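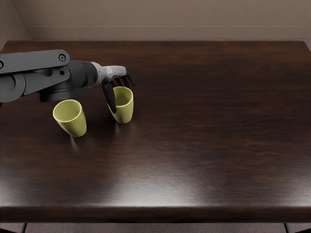 Brono cafés to share one cup deposit from next month

BRONO, 28th February – Cafés and bakeries in Brono will take back each other's reusable cups starting next month, after the town council approved a common deposit on Tuesday evening's agenda without changes.

Until now, every café which offers reusable cups has had its own deposit and its own rules. A customer who bought a coffee near the station could not return the cup at the market, even when both shops used the same kind. Under the new plan the deposit will be the same everywhere, and the cup can be handed in at any counter that takes part.

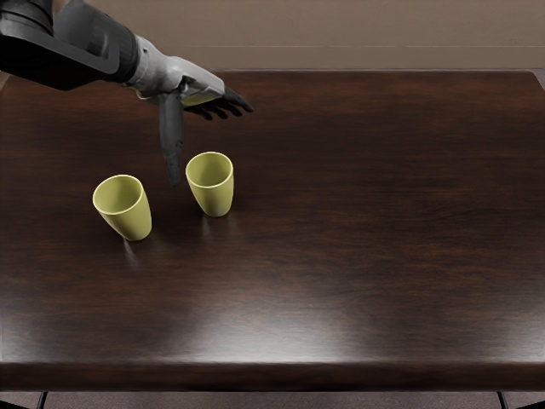

Two pale yellow-green cups on a dark wooden table.

The plan covers 174 cafés, bakeries and snack bars in Brono and in the neighboring town of Morkurar. Washing will be done by Catudora, a company which already cleans dishes for school kitchens in the area. Its vans will collect used cups in the evening and bring clean ones before opening time.

"People told us they like the idea, but they do not want to carry an empty cup the whole day," said Clémence Vasseur, who leads the waste office of the town. "If you can give it back on the next corner, the problem is much smaller."

Her office asked residents for their opinion during the winter and received 891 answers. Of these, 503 were in favor of a common deposit. Many of the others were afraid that coffee would become more expensive.
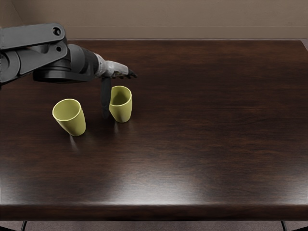 The price of the drink itself is not part of the decision, and each shop stays free to set it. Shops will pay Catudora a fee of 10 cents per washed cup. For the first year the council will cover half of this fee for businesses with fewer than five employees.

Some owners still have doubts. At a meeting in the Chisholm Hall earlier in February, several of them asked where they should store the cups, as their kitchens are very small. Others wanted to know who pays when a cup is lost or broken. The council answered that the customer's deposit covers a lost cup, while breakage at the counter will be shared between the shop and the washing company.

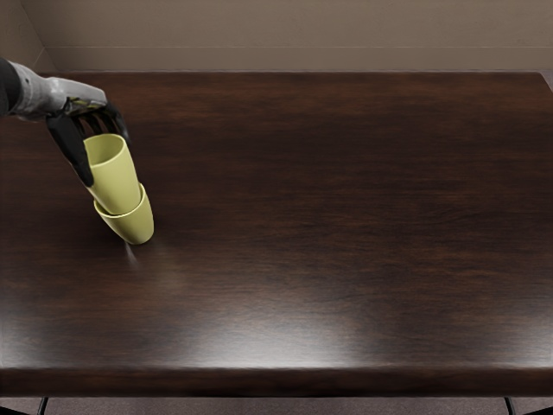

Paper cups will stay allowed. The council discussed an extra charge on them but put the question off until it has figures from the first six months.

Shops that want to join can sign up at the town hall or by mail. A list of all return points will be printed in the next town bulletin, and a sticker on the door will show which shops take part.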